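常见问题｜Stostico 罐头汤小铺

大家好呀，我是小铺的店主，平时一个人熬汤、封罐、回消息。问得多的问题我都攒在这一页了，下单前翻一翻，多半能找到答案。找不到就给我留言，我看到都会回的！
本页更新于2022年5月29日

你家的汤到底有哪几种？
现在固定卖的有四款：南瓜浓汤、玉米鸡茸、罗宋汤，还有蘑菇大麦汤。蘑菇大麦是今年一月才加进来的，我自己最爱喝这款（偏心得很明显，对不起罗宋汤）。

配料表里为什么有淀粉？
只有玉米鸡茸放了一点木薯淀粉，不放的话加热以后会出水，上面一层清汤，下面一坨鸡茸，看着没胃口。其他三款靠食材自己的稠度，南瓜那款你开罐时会觉得像泥，加半罐水或者牛奶搅开就好。

对牛奶过敏能喝哪款？
罗宋汤和蘑菇大麦汤的配方里没有奶。不过四款都在同一口锅、同一条灌装线上做，我每次换款都会彻底清洗，可还是不敢跟你保证一丁点都没有。过敏严重的朋友请别冒险，真的。另外大麦含麸质，罗宋汤里的番茄膏和芹菜也请留意一下。

一罐多少克，热量高吗？
每罐净含量165克，刚好一小碗。南瓜浓汤一罐96千卡，是四款里最低的，最高的是玉米鸡茸，具体数字罐身上都印着。饭量大的朋友一罐肯定不够，我自己当正餐要吃两罐再配个馒头。

可以自己上门取吗？
可以的，取货点在Skurnwood，提前一天跟我说一声，我给你装好袋子。骑车、走路过来都行，记得自己带个结实点的包，罐子多了挺沉的。 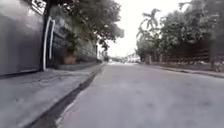
街边一侧是人行道，中间隔着排水沟

Flastari那边也能取吗？
目前不行，只能走快递。我之前试过在那边放货，来回搬太累了，卖得又零零散散，先停了。以后要是恢复，会在这一页写出来。

快递会不会把罐子压瘪？
偶尔会。罐身有一点小凹，只要没凹在卷边和封口上，也没有漏汤、鼓起来，一般是可以放心吃的。要是凹在接缝的地方，或者罐子鼓了，请不要开，也不要尝！拍张照发给我，我直接补寄，坏的那罐你扔掉就行，不用寄回来。

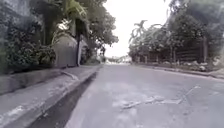 柏油路，右侧路面有些发白的痕迹

开了没喝完怎么放？
倒进玻璃或者陶瓷的带盖碗里，放冰箱冷藏，两天之内喝掉。别连罐子一起塞进冰箱，会有股铁味儿。南瓜浓汤可以冷冻，解冻后有点分层，小火边热边搅就回来了。玉米鸡茸我不建议冻，口感会变粉。

能直接用微波炉热吗？
罐子不能进微波炉！倒进碗里，盖个盖子留条缝，中火两分钟，拿出来搅一下再热一分钟。用小锅热味道会更好一点，特别是罗宋汤。

“Sima组合”是什么？
就是四款各一罐的尝鲜装，一共59元，比单买便宜一点点。第一次来的朋友我都推荐先买这个，喝完再决定囤哪款，省得一口气买一箱发现不合口味。组合里的口味不能换哦，包装盒的格子和标签都是提前配好的。

汤咸不咸？小朋友能喝吗？
我口味偏淡，有客人还嫌我不舍得放盐，哈哈。但毕竟是调过味的罐头，一岁以内的宝宝就不要喝了，大一点的孩子可以加水稀释，当配菜吃几口。需要控盐的长辈，看一下营养成分表里钠那一行再决定。

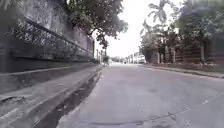
窄街与路边的排水沟，沟里有水

空罐子回收吗？
收的，自取的时候顺手带来就好，冲干净、把标签撕掉。拉环那一圈边很利，洗的时候小心手，我自己就划过好几回。

会出新口味吗？
在试一款番茄扁豆汤，酸度还没调到我满意，现在喝着像番茄酱兑水……再给我一点时间。想帮我试喝的可以在订单备注里写“试喝”，有样品了我会随单塞一罐。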